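3.2 파지 기록과 작업면 관리 기준

의류 취급 로봇의 안전에 관해서는 기존 규격이 비교적 상세하지만, 천을 집는 동작 자체를 어떻게 기록하고 평가할 것인가에 대해서는 공통된 기준이 부족하다. 본 절에서는 Ollar 지침 초안의 파지 관련 조항을 검토하고, Nutano 작업대에서 적용한 수정안을 제시한다. 검토 대상은 2018년 1월 15일에 배포된 초안이며, 모두 11개 조항으로 구성되어 있다.

초안은 파지의 성공을 "대상물이 두 손가락 사이에 유지되는 상태"로 정의한다. 이 정의는 단단한 부품에는 충분하지만 의류에는 충분하지 않다고 판단된다. 의류는 한 겹만 잡힌 경우와 여러 겹이 함께 잡힌 경우에 이후의 거동이 다르기 때문이다. 따라서 우리는 파지 시점의 손목 카메라 영상을 필수 기록으로 정하고, 판정자가 다음의 세 항목을 기입하도록 하였다. 첫째는 잡힌 부위의 종류, 둘째는 겹침의 유무, 셋째는 주변 의류와의 간격이다. 전체 335회의 파지 시도에 대하여 동일한 양식을 사용하였다.
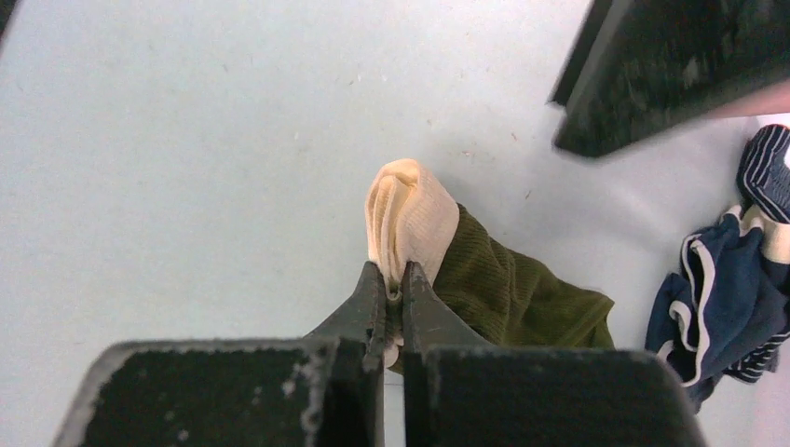 그림 4. 손목 카메라로 기록한 의류 파지.

겹침의 유무는 세 항목 중에서 판정 기준을 정하기가 가장 어려웠다. 초기 양식에서는 "단일"과 "다중"의 두 값만 허용하였으나, 판정자에 따라 접힌 한 장의 천을 서로 다르게 기입하는 문제가 있었다. 그림 4의 경우 크림색 골지 부분이 세로로 여러 번 주름져 손가락 끝 사이로 모이고, 여기에 이어진 짙은 올리브색 부분은 작업면 위로 펼쳐져 있다. 이와 같이 한 벌의 옷 안에서 생긴 겹침은 수정안에서 "자체 겹침"으로 분류하며, 두 벌 이상의 옷이 함께 잡힌 "상호 겹침"과 구별한다. 두 경우를 구별할 수 없는 영상은 "판정 불가"로 기입하고, 추정하여 분류하지 않는다.

셋째 항목인 간격에 대해서는 초안에 수치가 없다. 그림 4의 오른쪽에 쌓인 남색 의류와 같이 다른 천이 손가락 가까이에 있을 때에는 이송 중에 접촉할 가능성을 함께 기입하는 것이 바람직하다. Tikkanen 방식은 고정된 최소 거리를 요구하지만, 의류는 형태가 일정하지 않으므로 우리는 이 방식을 채택하지 않았다.

작업면의 상태도 기록의 신뢰성에 영향을 준다. 밝은 단색 작업면은 천의 윤곽을 구별하기에 유리하나, 보풀과 작은 얼룩이 쉽게 드러나며 자동 분할에서 오검출의 원인이 될 수 있다. 수정안은 파지 400회마다 작업면을 청소하고, 청소 시각을 기록에 남기도록 규정한다. 손가락의 마모에 대해서는 720회마다 육안 점검을 실시하고, 접촉면에 손상이 있으면 교체한다. 외관의 긁힘만으로는 교체 사유로 보지 않는다.

이상의 수정안은 Clarkunell 작업 절차와 용어가 일부 다르다. 특히 해당 절차의 "중첩"은 본 논문의 상호 겹침만을 가리키므로, 두 기록을 비교할 때에는 용어를 먼저 변환하여야 한다. 변환표는 부록에 수록하였다.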